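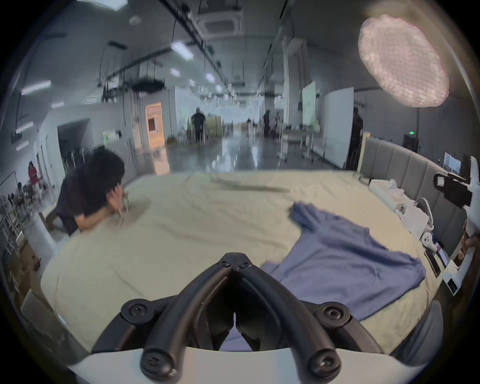 A T-shirt on a beige sheet.

The pump station at Forkdale logged its last reading at 80 percent. The operator checked the gauge, tapped the glass, and wrote the number down in September's book.

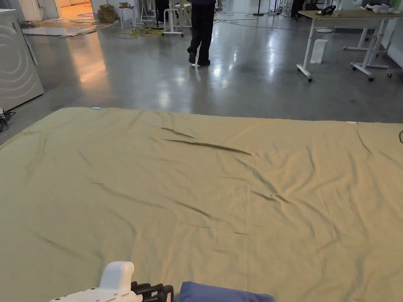 At 5 a.m. the line from Sandilden went silent. Pressure held for 2 minutes, then fell. She closed the east valve by hand — it took both arms — and called the depot. The depot did not pick up.
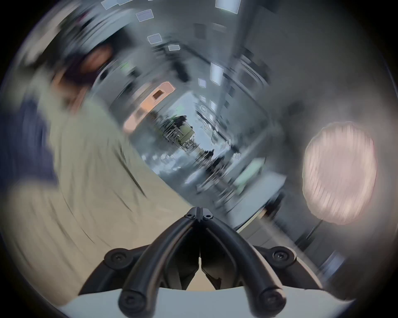
The reservoir held 3,000 gallons. She worked out the draw per house, underlined the result, and put the kettle on.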